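Talk notes: the Tutdale open day
Speaker: me. Slot: 14 minutes plus questions. 2022-02-15

OPENING (don't rush this)

Hi everybody, thanks for staying. I'm the one who keeps posting robot pictures in the group chat, so some of you have seen bits of this already. I want to tell you about the open day at Tutdale last October, what I went in expecting, and what I came home with (a tote bag and a lot of questions).

Ask: who here has stood next to a robot arm while it was running? Wait for hands. Last time I gave this I skipped right past and it felt rude.

GETTING THERE

Keep this short. Tutdale is the old mill building past the rail yard. They had 278 people sign up and they let them in by groups of 10, with a colored sticker so you knew when to move on. My sticker was orange. Orange went to the demo hall last, which I grumbled about at the time, and then it meant we got to hang around longer than anybody else!

Mention the soup. The soup was great.

THE FIRST TWO STOPS

Stop one was the parts room with Wellington Brandão. He passed around an old gripper finger and let us feel how the tip was cut in steps. I held onto it way too long. His point was that most of what goes wrong with picking things up goes wrong in the last half inch, and I've thought about that every time I've dropped a fork since.

Stop two was the Karnar software talk. I'm going to be fair to Karnar here – the guy was good, the room was hot, and I remember maybe a third of it. What I did write down was "slow is fine, jerky is not." Put that on the slide by itself.

If anyone asks about pricing, I don't know the pricing. Send them to the Karnar web page.

THE DEMO HALL

Okay, this is the part I really want to get to, so if I'm past seven minutes by now, skip the Rankin story and come straight here.

Evander Chisholm ran this one. He didn't use a microphone and he didn't need one. Two arms facing each other across a white table, a blue bin between them, and some little toy animals. A kid in our group yelled "lion!" before Evander had even said hello, and after that the kid pretty much ran the session.

Things he told us that I want to pass along:

Toys are harder than blocks. A block has flat sides and you can grab it nearly anywhere. A lion has legs and a tail and a mane, and every one of those changes where the fingers ought to go.

Things on top of other things are harder still. When two toys overlap, the robot has to work out where one stops and the next one starts, and then decide which to go for. We do it without thinking. Try explaining to somebody how you do it. I tried in the car on the way home and got nowhere.

Having two arms doesn't make it twice as easy. They have to stay out of each other's way. (Do the thing with my elbows here. It got a laugh in the rehearsal.)

The light rings on the arms got a question too. I didn't catch the whole answer over the noise, so don't make one up if it comes up again.

Then Evander took requests. Somebody's grandmother asked if it could fold a fitted sheet and he said, "Ma'am, I can't fold a fitted sheet." Pause for that one.

RANKIN STORY (only if there's time)

Rankin had a stand by the door with a sorting game where you raced a machine. I lost. I went again and lost worse. There were 40 names on the leaderboard when I left and mine wasn't one of them. The woman on the stand gave me a pen anyway.

PICTURES

Leave these up while I talk, and let people look before I say anything. Point out the grippers first, then the bin.

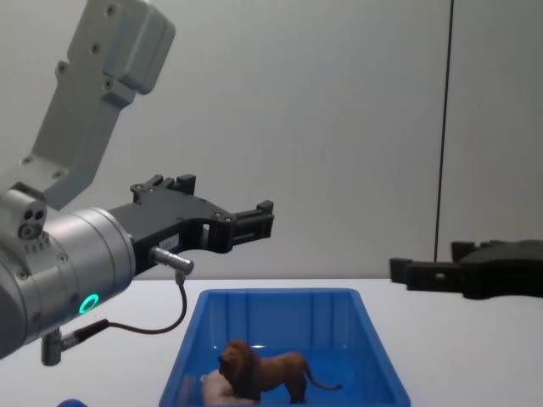
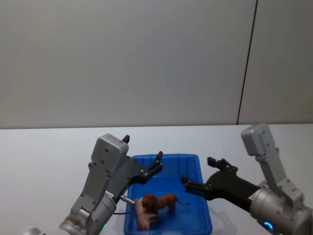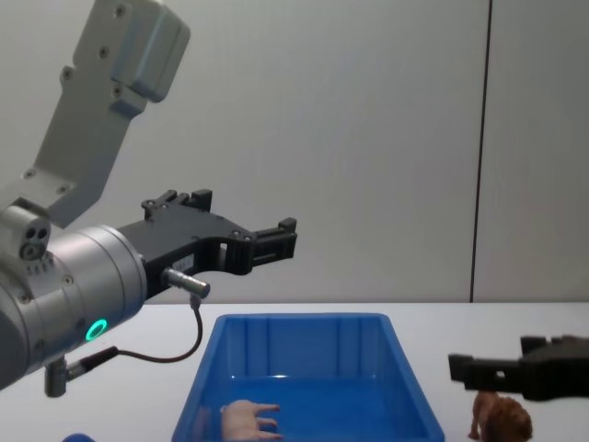 Demo hall, Tutdale open day: two arms, one blue bin and the lion.

WRAPPING UP

Next open day is in the spring, sign-up goes through the Triltance mailing list, and I've got the address on a card up front. Go with a kid if you can borrow one, they ask better questions than we do.

Thank Wellington and Evander by name. Check how to say Brandão before I go on!

Questions. If it's quiet, ask the front row what they'd want it to pick up.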